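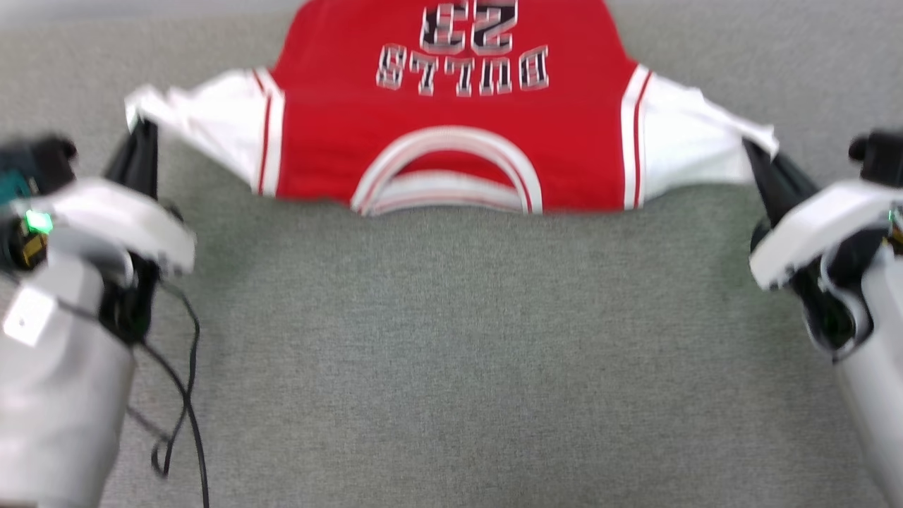
I've been selling my old clothes online since February and I'm completely hooked (my spare room looks like a jumble sale, but never mind). It started when we moved to Widthorpe and I had nowhere to put anything. My first sale was a pair of Ferraro boots I'd worn twice, and I did a little dance in the post office queue! Sports tops go fastest of all. Anything with a big name on the front, like that red BULLS one with the white sleeves, gets people messaging late at night asking if I'd take a fiver less. I usually say yes, I'm a soft touch.

So far I've made £230, and most of that has gone straight into the holiday tin. My friend Shirley Thibodeau has sold 70 things and she's ruthless – no haggling, no holding, no "would you swap for a scarf". I'm trying to be more like her. It's not going well.

The worst bit is the creases. I used to spread things on the sofa and hope for the best, and my listings just sat there for weeks. Now I give everything a quick go with the steamer first, even T-shirts, and wait for a bright morning.
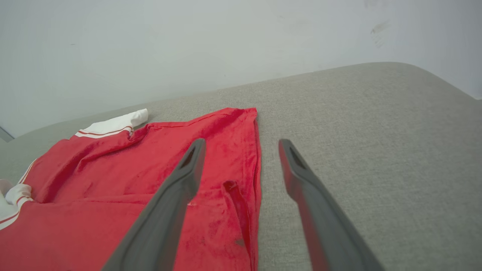
Postage, my old enemy

Weigh it BEFORE you list it! I guessed with a Skandine jumper, it came in at 600 grams all wrapped up, and I ended up paying the extra myself. I've bought kitchen scales now.

Search this blog
Type and hit enter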